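Science for juniors > Machines > Robot hands

How do you test a robot's hand?

Your hand has four fingers and a thumb. Many robots manage with far less. A lot of them have only two fingers, which close together like kitchen tongs. Engineers call this kind of hand a gripper.

Picking things up sounds easy, but things are very different from each other. A pen is thin and hard. A cloth is floppy and changes shape when you touch it. An apple is round and can roll away. A glass can slip or break. A gripper that is good with one of these may be bad with another, so people try out different shapes and compare them.

At the Clerkcombe workshop, Fiona Carnegie and Cillian Hegarty have been comparing two shapes of finger. They call one the Brisau and the other the Dow. The Brisau has a straight edge. The Dow is curved, so it can bend around round objects.

To make the test fair, they keep most things the same. Each finger gets the same objects, put in the same places. Each object is picked up 5 times and put down again. If it falls, they write that down. If it is picked up but squashed, they write that down too.

In December they had filled in 173 lines of their results book. They want to reach 500 before they decide anything. Small tests can trick you. If you toss a coin 2 times and get heads both times, it doesn't mean the coin always lands on heads.

Can a person do the robot's job?

Yes, and it is a useful way to start. A person can hold a gripper in each hand and use the fingers to pick things up. It feels odd at first. Folding a cloth with two stiff fingers takes practice, and most people are slow to begin with.

Some hand-held grippers have a square black-and-white pattern on them, called a marker. A camera can find a marker easily. From the way the square looks, a computer can work out where the gripper is and which way it is tilted.

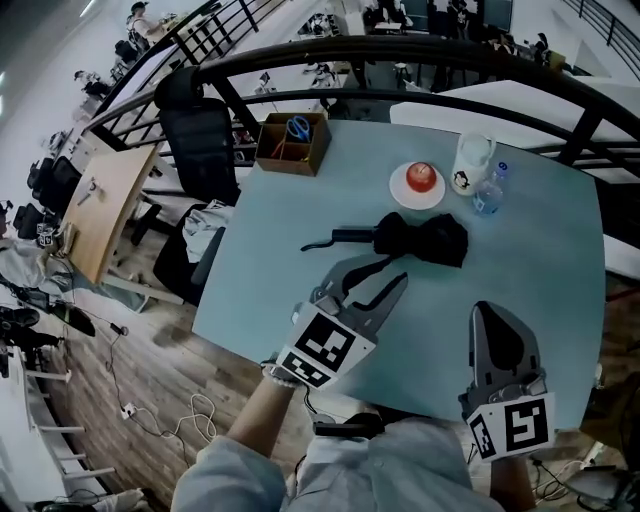
Reading time: 3 minutes

Cloth is one of the hardest things to grip. The apple on its plate stays the same shape wherever you hold it, but a crumpled cloth can be pinched in hundreds of places and will hang differently each time. The clear cup is difficult for another reason. Cameras can see straight through it, so a robot may not know where its sides are.

Try it yourself

You need a pair of kitchen tongs, a sock, a pencil and a plastic cup. Pick up each one 5 times with the tongs and make a tick each time you manage it. Then wrap a rubber band around each end of the tongs and do it all again. Did your score change?

Words to know

Gripper: the part of a robot that holds things.
Marker: a pattern that a camera can find easily.
Fair test: a test where you change one thing and keep the rest the same.

More in Machines
What does a robot arm's elbow do?
How cameras judge distance
Why are some robots on wheels?
Meet the Flirkavov, a robot that sorts buttons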